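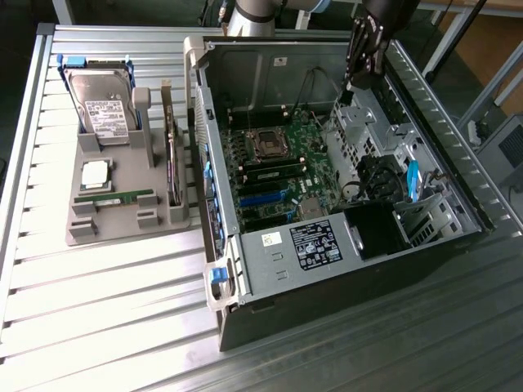
Re: [refurb-bench] Drive bay order on the Dell towers

Lillorlow Lists
Home | Archives | By Thread | By Author | Search | Subscribe

Date: 2021-12-29

On the question of strip-down order, quoted in full so the archive makes sense:

> The current bench sheet has us pull the power supply before the drives.
> On the Dell towers with the blue latches this seems backwards. Is there
> a reason for it, or is it left over from the Skonis cases? Also, where
> are people putting the bare 3.5-inch drives once they come out? Ours end
> up in a pile and the labels get scratched.

It is left over from the Skonis cases. Those had the supply mounted over the bay screws, so it had to come out first. On the Dell layout the supply lies along one side of the interior with the drive cage next to it, and either can be reached with the tower on its side and the panel off. I would change the sheet to:

1. Case on its side, open side up. Power cord off, hold the power button for 8 seconds.
2. Photograph the cable routing before touching anything near the bays.
3. Data and power connectors off the drives. Pull on the plug body.
4. Drives out by the colored handle or latch.
5. Expansion cards, after opening the blue clips on the rail.
6. Memory, then the power supply.

If the processor has already been removed, treat the socket as exposed and close the retention frame over a plastic cover. We lost 2 boards last January to a dropped screw in an open socket. The covers come in bags of 1000 from Kirham and there is no excuse for running out.

On storage – we stand each 3.5-inch drive upright in a 3D-printed holder, to the left of the case. The label stays readable and nothing slides against it. The holder sits on the slatted aluminum table without trouble, but loose screws do go down the gaps between slats, so keep a tray for those. The Cuautle print file fits our drives as is. If your drives bind in the slot, scale the width only and leave the base alone.

Drives under 160 GB go straight to the shred bin after the serial number is logged. Everything else gets a full surface test before it is listed. Write the result on tape and put the tape on the metal top, clear of the barcodes – the scanner will not read through it.

I have not checked the order against the small form factor cases. If someone has one open, please post the bay layout to the list and I will add a second column to the sheet.

Previous message | Next message | Reply to list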